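1/ A few notes on the walking pilgrimage to the shrine at Gredeno, because people keep asking me what it was like and whether their parish should join next time.

2/ We left Jaranberg at 5:30 in the morning after Mass in the side chapel. 133 people signed the book. The older parishioners went ahead by bus and met us at the river church for the noon Angelus.

3/ The route is 2 days on foot. Day one is mostly farm roads. Day two climbs to the shrine, and the last part is steps. I did not count them and I was in no state to.

4/ Fr. Valdir Siqueira heard confessions while walking. You dropped back to the end of the line, said what you had to say, and moved up again when you were done. The line for him was never short.

5/ The singing was in Latin and Portuguese. Wagner Coutinho had printed booklets with both. Bring your own if you can – we ran out and people were reading over shoulders.

6/ Overnight was in the school hall in Layug. Men on one side, women and children on the other, lights out at ten. Soup and bread from the parish. Josiane Baudry led Compline and most of us were asleep before she had put the candles out.

7/ At the shrine we joined the Nerkberg group, so there were nearly 700 at the closing Mass. The church doesn't hold that many. The overflow knelt on the grass outside and Communion was brought out to them.

8/ Some asked about the Mass itself. It was the older form, sung, with permission from the rector. He stayed for all of it and greeted people at the door.

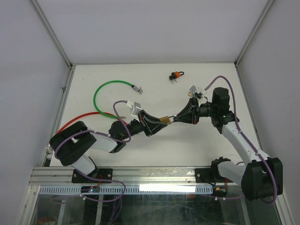
Small brass padlock, silver shackle.

9/ Costs: the bus seat, supper and a mattress were all covered by one fee. If you walked and brought your own food there was no charge, only the collection.

10/ Shoes. Old ones. Ljubica Shehu taped up a lot of heels in Layug and every one of them came out of a new pair.

11/ The plan is to go again in April, same route, same starting time. Names go to Ronaldo Sampaio at the Jaranberg sacristy after any morning Mass.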